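Dial panel tips from the robotics club bench

Our team's June task is turning knobs with a small arm, and I love this one! Put the panel well within the arm's reach and bring the fingers down slowly. Write the dial labels on your run sheet before you start, and change one setting at a time.

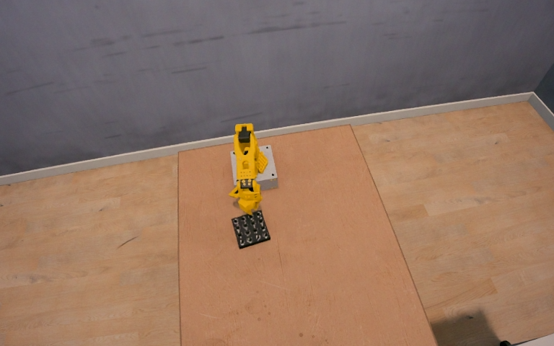
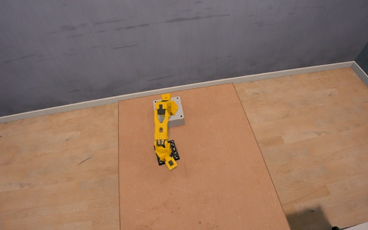

The yellow arm and the black panel, from the Valtcombe club sim.
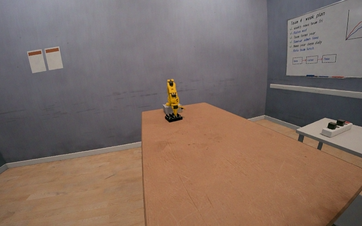
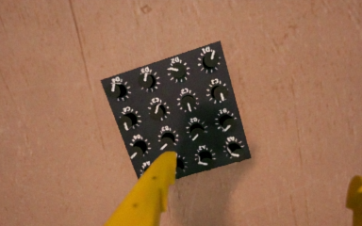

Delyth Prydderch: We lost 11 runs at Murnia before we thought to line the wrist up with the knob first. Try the corner dials early, they gave us the most trouble. Do you save your start pose between runs? We do now, and practice goes so much faster!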